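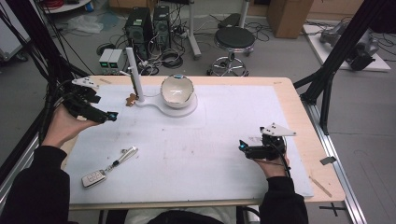 *Bowl on the white stand, October*

**Ticket: capitalized and lowercase headwords are merged after import**

- Product: Onska (dictionary editor)
- Project: Marance, glossary of words from Greek and Roman myth
- Opened by: Gintarė Grigaitė
- Assigned to: Lok-yiu Tang
- Status: resolved, one point open

**Description**

Our glossary has 2,664 entries. In many cases we keep a name and a common word as two separate entries, for example *Nemesis* (the goddess) and *nemesis* (a rival or a cause of downfall). After the last import with Grurkgate, these pairs are shown as one entry. The definition of the common word comes first and the text about the god is put under it as sense 2, without its own part of speech.

The etymology field is worse. In *nemesis* we had "from the name of the goddess, from Greek *nemein*, to give what is due." Now it says only "see Nemesis," and the link opens the same page again.

Expected: two entries, each with its own part of speech and etymology.

**Steps to repeat**

1. Export the project from Onska in the normal format.
2. Open the file in Grurkgate and run "Clean headwords."
3. Import it back to an empty project.
4. Search for *nemesis*, *echo* or *panacea*.

**Comment, Lok-yiu Tang, 9:40**

Thank you for the clear steps. I could repeat it with *echo*. Could you tell me if the setting "Ignore case" was on in Grurkgate? It is in the second tab, under the sorting options. Please also attach the list of pairs if you have one.

**Comment, Gintarė Grigaitė, 10:15**

It was on. I did not change it, so I think it came with the new version. I understood this setting as something for sorting only. The list is attached, with 56 pairs. Siham Awwad checked it against the printed edition, and she found that in 34 of them the etymology is lost also, the others have only the wrong order of senses.

**Comment, Lok-yiu Tang, 11:05**

The label is misleading, I agree. With "Ignore case" on, the cleaning step compares headwords without capitals and joins the ones which are the same. The older entry keeps its etymology field and the newer one loses it, unless the first field is empty.

Please try this:

1. Turn off "Ignore case."
2. Set "Key" to headword + part of speech.
3. Run the cleaning again on the export from before the import, and not on the merged project.

**Comment, Gintarė Grigaitė, 13:30**

I did it on a copy. *Echo* and *echo* are separate again, and *Panacea* has back her line about being a daughter of Asclepius. But three pairs are still joined: *Chaos*, *Hypnos* and *Aegis*. In these, somebody entered both headwords with a capital letter.

**Comment, Siham Awwad, 13:52**

Those were my entries from the first year, when we followed Petrauskas's style sheet and capitalized every headword. I will correct them by hand. For *Hypnos* there should be no pair at all. The common word is *hypnosis*, and it needs only a cross-reference. 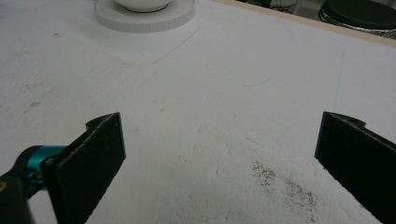 **Question from Arūnas Liepiņa:** Which form should get the plain address, the name or the common word?

**Answer from Lok-yiu Tang:** The common word gets the plain address, such as /nemesis, and the name gets /nemesis-name. You can reverse this for one entry in its "Address" field, and the old links will be redirected.

**Comment, Nhung Triệu, 15:10**

From the editorial side this is fine for me. Please reverse it for *Atlas* and *Titan*, where our readers mostly look for the figure.

**Resolution**

- Import repeated with "Ignore case" off and the key set to headword + part of speech.
- *Chaos* and *Aegis* split by hand, *Hypnos* changed to a single entry with a reference to *hypnosis*.
- Addresses reversed for *Atlas* and *Titan*.

**Open**

The search box still shows the name and the word on one line if the user types only lowercase letters. Moved to a separate ticket, assigned to Arūnas Liepiņa.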